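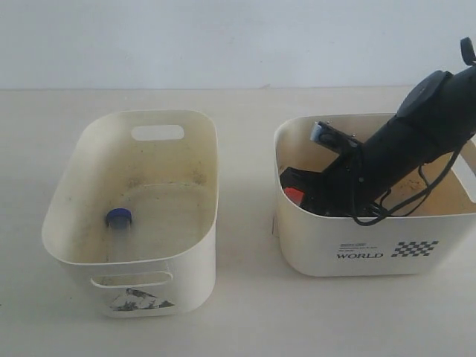 Two of the cream bins, stained and dusty inside.

Home Garden Kitchen Organizing Weekend Projects Shop Subscribe

Filed under: Clutter & Storage

The Bins Go Last

A month with other people's plastic tubs, and what I learned about my own

March 25, 2018

I own a lot of storage bins. I have them under the bed, on top of the fridge, in the coat closet and (my husband's least favorite) in the bathtub we don't use. I have bought bins to hold smaller bins. So when I tell you that I spent most of February cleaning bins and did not buy a single new one, I'd like you to understand what that cost me.

It started with the attic over the garage. We moved into this house seven years ago, and a good part of what we moved went straight up the pull-down ladder and stayed there. I had a free month between jobs and a head full of big ideas, and I figured I would haul it all down, sort it, give most of it away and be sipping iced tea by the end of the first week. I was not sipping iced tea by the end of the first week. I was sitting on the garage floor reading a user manual for a bread machine we no longer have.

What slowed me down was the containers. I'd empty one, feel wonderful, and then there I'd be with an empty container, and it was always filthy. You can't put clean dish towels in a thing like that. You can't really donate it either, or I can't, because I once worked the back room of a thrift shop called Brundora and I remember very well what it's like to open a bag of somebody's dirty Tupperware. So the empties went in a stack by the door, and the stack got taller than me.

Take the one on the left up top. It's a nice bin! Rounded corners, a good grip hole at each end, a shape that slides onto a shelf without a fight. And the inside is all brownish-yellow smudges and gray specks and dust, worst along the floor and up the far wall. There's still a little bottle with a dark blue cap lying in there on its side. I have a theory that every bin in America has one small bottle left in the bottom of it. You take out the big things, you take out the medium things, and you look right past the little bottle, because picking it up means deciding about it.

And then the sticker. Oh, the stickers. That one is on the front, just under the handle, and it's come down to a torn triangle with a black and gray pattern, peeling at the edges. I couldn't begin to tell you what it used to say. I've met a hundred of its cousins over the past few weeks and I have strong feelings about all of them.

The taller one next to it is squarer, with straight sides, and it has the word WORLD on the front in black capitals next to a wavy checkered flag. I love this one. I have no idea why a storage bin needs a racing flag on it, but it makes me feel like I'm winning something when I put away the extension cords.

So, the washing. I tried everything, and I tried it in the wrong order, so let me save you the trouble.

I began with the hose, which was a mistake in February. The hose moved the dust around into interesting shapes and got my socks wet. Then I tried spray cleaner and paper towels, and I went through most of a roll on two bins and quit. What finally worked was plain old dish soap and very warm water in the laundry sink, with the bin left to soak right up past the stain line while I went and did something else. Half an hour, sometimes more. Most of the dirt came off with a soft cloth after that – no muscles required.

For the yellowish stuff that stays, I make a paste out of baking soda and a little water, smear it on, leave it through a cup of coffee and wipe it down. It doesn't fix everything. Cream plastic holds on to a stain, and some of mine are going to have a brown cloud in one corner until the end of time. I've decided I'm fine with that as long as the cloud is clean. What I would not do is go at it with the green scratchy pad. I did, on the first one, and now it has a patch of tiny scratches that grabs every speck of dust that floats by. The scratched spot gets dirty faster than the rest of the bin. I could cry.

Do the handle holes while you're at it. I forgot them for the first dozen or so, and then one day I picked up a bin I was very proud of and my fingers came away gray. An old toothbrush gets in there, all around the lip, in no time flat.

Now, stickers. You want oil. I used the cheap vegetable kind, rubbed on with a finger and left overnight under a scrap of plastic wrap so it wouldn't run. In the morning the paper part rolls off like a sunburn (sorry), and you wipe off the goo with more oil, and then you wash the oil off with the dish soap. A hair dryer works too, and it's faster, but you have to stand there holding it, and plastic gets soft if you wander off. If the sticker is already torn, start from the torn edge. If it's whole, scratch it up some first so the oil has a way in.

Drying is the part I always skipped, and I'm a reformed woman. I used to rinse and stack. Then I pulled apart a stack from two summers ago and there was a smell in there that I can only call pond. Now they go upside down on a towel, tipped up at one end so the air gets under, and they stay there until the next day. Yes, this takes up the whole laundry room. Yes, we have been stepping over bins for weeks.

Somewhere in the middle of all this I took a drive out to Hakedeo, which is a big home goods place off the highway where I have left a shocking amount of money over the years. I just wanted to look. I walked up and down the storage aisle, and there must have been every size and color you could dream of, and I stood there with my hand on a set of 5 with bamboo lids and thought about the pile by my garage door. I went home with a sponge. I would like a medal.

Because that's what really changed for me, I think. I'd been treating bins as the answer. Got a mess? Get a bin. But a bin is a thing, too. It takes up room, it gets dirty, it needs its own washing day, and when it's empty it sits around looking at you until you fill it up again. I've started asking what's going to live in each one before it comes back in the house. If I can't say it in a couple of words, the bin goes in the car.

The low one with the rounded corners is going to be for shoe polish and brushes, where a stain or two won't bother anyone. The tall WORLD one has the cords, like I said, though my husband has been making a case for dog toys. A flat one with a cracked corner went to a neighbor for seed packets. Most of the rest are clean and stacked by the door, ready for a ride to the Unnithan Street donation center, and I've checked each one for small bottles.

I still have the ones in the bathtub to do. I've been telling myself that they're already in the right place for it.

Tagged: storage bins, spring cleaning, garage, sticker removal, laundry room

We use cookies to remember your preferences and see which stories you like. By continuing to browse, you agree to our cookie policy. Accept / Manage settings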